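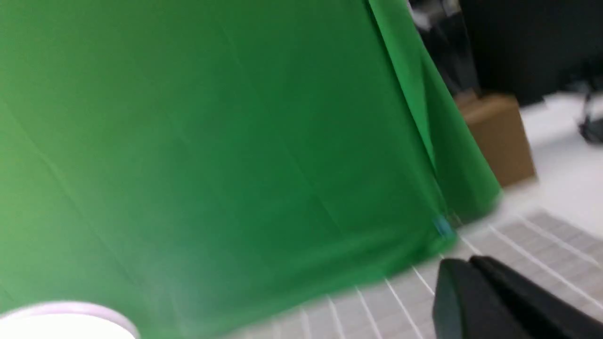 Arm cell at Celladstead back up after cable fix

25 Oct 2024 — The tabletop arm cell at Celladstead is running again after a repair that took 55 minutes, shop lead Marlina Osman said. Wrist camera kept dropping its signal. Octavio Cuadros swapped the connector, re-tied the cable with slack and tightened the bracket.

Then the backdrop. Green cloth clipped again at the corner, still some wrinkles, good enough for now. Gripper gets checked against a lamp and its power strip base, slow speed only untill Cuadros signs off.

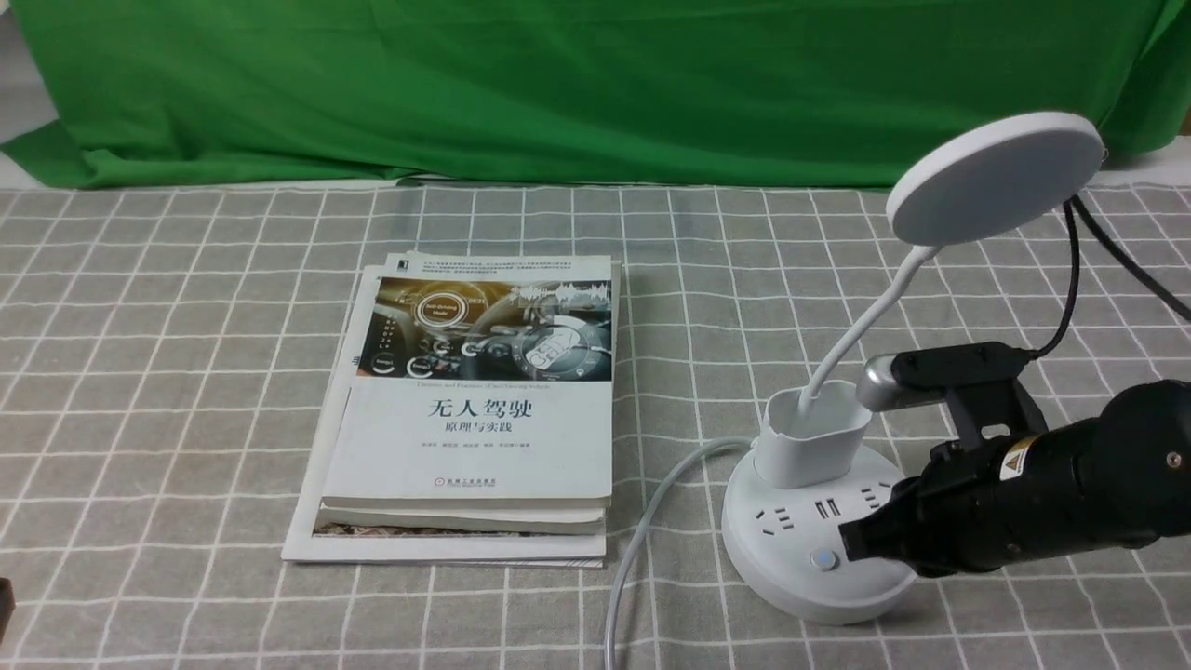

The gripper at the lamp's power strip base, books to the left.

Same fault showed up in September, Osman said, and got a quick patch. New rule — cable check every 200 runs, camera alignment after any work on the wrist. Spare connectors are on order from Trasivier, 10 of them. Rohani Wuisan has the log, ask her for acess.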